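**Rutetex Studitz slotted bench top, long-term review**
Rosalie Riedl, 4 January 2019

I take apart office desktops for parts. Most of them are towers, and most come in from two school districts and a dental billing company that replaces everything on a schedule. Until last winter I did the work on an old solid-core door laid over filing cabinets. It was fine until the surface started to come up in splinters, and a steel chassis dragged across it left grooves that then caught every screw I dropped.

The Studitz is a bench top made of aluminum profiles laid side by side, with slots running the length of it. You buy the top and supply your own legs, or you pay extra for the Rutetex frame. I bought the top only, for $224, and bolted it to a steel base I already had. Shipping was included. It came in one flat box with the profiles already joined, plus a bag of end caps and a bag of slot nuts.

**Setting it up**

Assembly is four corner bolts if your base is the right width. Mine wasn't, so I drilled two new holes in the base and moved the brackets in. The brackets have long slots in them and there is a fair amount of room to adjust. The instructions are one sheet, with drawings that show the frame version only. If you bought the top alone you have to work out which bolts to ignore.

The end caps press in by hand. Two of mine have since fallen out and I haven't put them back.

**Working on it**

I lay a tower on its side, take off the panel and work from above. The first thing I noticed is that the case slides when I want to turn it. On the door I had to lift. A full-size tower with the power supply still in it is not light, and by the end of an afternoon that matters. 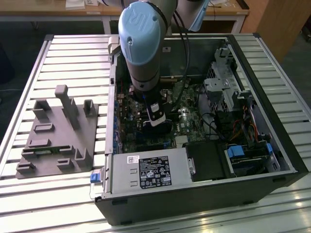

Heatsink and memory come out first, then cards, then whatever is in the drive bays. Cases with colored release tabs and latches go quickly and hardly need a screwdriver. The older ones with riveted drive cages take longer, and with those I need the case to stay put while I pull. Bare aluminum doesn't help there. Sliding is good right up to the point where you are trying to unseat a tight connector and the whole machine comes toward you.

The slots solve this if you set them up. I put a pair of slot nuts in with short bolts and a scrap of angle bracket, and I push the case up against that. It takes a minute to place and then I leave it for the whole batch. Rutetex sells a stop kit for the same job. I looked at it and decided I could live with the angle bracket.

The rated load is 200 pounds spread over the top. I have never come close. I have leaned on the middle of it with both hands and felt no flex, but my base has a crossbar under the center, so I can't tell you what it does on legs alone.

**Screws and small parts**

Small screws fall in the slots. If you are thinking of this top for computers or anything else with a lot of little fasteners, you should know that going in. They don't fall through, they sit down in the channel, and a magnetic pickup gets the steel ones out. Brass standoffs have to be pushed along to the end of the bench with a thin screwdriver. With the two end caps missing I just sweep them out into a cup, and I've stopped missing those caps.

Rutetex has a rubber filler strip that presses into the slots. I bought one length to try. It sits slightly low, so there is still a shallow dip, but screws stay where you can pick them up. I filled the slots nearest me and left the rest open for the stops.

**Glare**

Bare aluminum is bright. I have overhead lights, and the flat strips between the slots throw them straight back. For general work I don't notice. For reading the print on a small chip I do, and I end up putting a dark towel under the board.
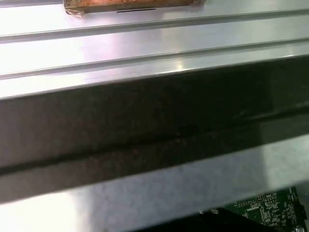

Wood blocks get along well with it. They slide without marking the metal, and taped ones leave less dust in the slots than raw wood. For prying and tapping I would always put a block down first, because a direct knock from a steel tool will leave a bright nick. I have several of those now along the front edge. They have no effect on the work, though I did go over the worst one with a file to take the burr off.

**Cleaning**

Dust from old cases is the main mess. I vacuum the slots with a crevice tool and wipe the flats with a damp cloth. Thermal paste comes off with alcohol and leaves no stain that I can find. On the door it soaked in and stayed.

**Static**

I use a wrist strap and I ground the top through one of the slot bolts. The metal conducts, so don't set a live board straight on it. I only power things up on a separate mat at the other end of the room.

**Compared with the Cai**

My brother-in-law has the Cai top, with a laminate surface and a steel edge. It is quieter and cheaper and nothing rolls into it. It also has no way to fix a stop without drilling. For laptops I would take the Cai. For towers I prefer the Studitz, even with the slots.

**Would I buy it again**

Yes, at the same price, and I'd order the filler strips at the same time — enough for the front half. I would skip the supplied slot nuts. They are the drop-in kind and they tip over when you try to start the bolt. A small bag of spring-loaded ones from Nerkurine fit the same slot and stay where you put them.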